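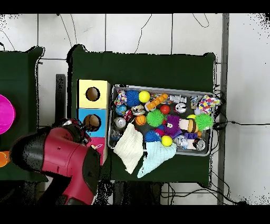 Can a class with no robotics background get a sorting robot going with the Trikivus starter package?
We managed it in one semester, but we needed a lot more help from the support desk than the sales page led us to expect.

Courses > Automation Basics > Student Reports > Trikivus Sorting Package

Print this page | E-mail this page

Report by Hiba Kassab, with Zaid Daher and Shadi Awad

So our assignment was to pick one automation product that a small recycling shop could buy, and then use it long enough to have an opinion. We went with the Trikivus package, mostly because Zaid had already read the whole manual (all 132 pages, he's like that) and wouldn't stop talking about it. What you're paying for is the arm software, a setup guide and 100 days of support. You bring your own stuff to sort, so we raided our houses for balls, soda cans and little toys.

Setup took us four lab sessions. The first one was gone before we knew it, because the installer wanted a license code that had been sent to our teacher, Mr. Hakim, and was sitting in his spam folder! After that it went better. The calibration screens are really clear and I liked that you can go back a step without losing everything. Shadi didn't like the menus at all and I kind of see why, the word "target" means two different things depending on which page you're on.

Picking things up out of a crowded tray is the hard part, way harder than letting go of them over a box with a hole in the top. Balls are nice and friendly. Cloth is the worst, it drapes over other things and then you have to decide if you're going for the cloth or for whatever is under it. The guide has one paragraph about fabric. One!
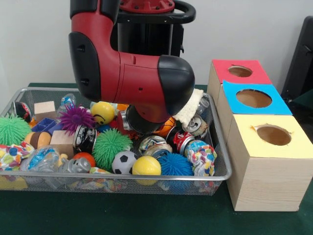
I wrote to support about that and got an answer from Khalil Bataineh the same evening, which was great, and he sent us a longer note on soft items that should really be in the guide already. We logged 278 pick attempts in all. I'm not putting a success rate in here, because we kept changing the settings halfway through and Mr. Hakim said (fairly) that a number like that wouldn't mean much.

We also looked at the Ostis package, only on paper. It has a nicer manual but support costs extra, and for beginners like us that would have been a dealbreaker.

Would I tell a small shop to buy Trikivus? If somebody there has the patience for it, sure. I'd ask for the soft items note on day one and do the calibration on a quiet morning. Shadi wants it written down that he still hates the menus. Our settings file is in the class folder under "sorting_final_2", the one without the 2 is broken so please don't use it.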